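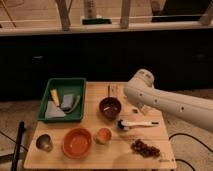

Según Kirsten Blöndal, la báscula Druna tarda demasiado en apagarse y por eso se come las pilas. A mí no me pasa, será otra tanda.

La uso desde enero. Pesa bien a partir de 6 gramos, por debajo baila. Comparada con la vieja Penier: 200 g de harina, clavados en las dos. Con el bol puesto, 561, y tara a la primera. Botón duro, eso si. Manual solo en inglés, un desastre.

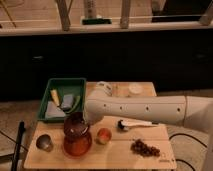 Club de Cocina Vimport · Sección de reseñas

Precio: 113 coronas en Egilsson, envío aparte. Para pan, sobra. Para levadura seca o especias no me fio. La pantalla se ralla con mirarla. Le pongo un notable bajo.

Maya Ghanem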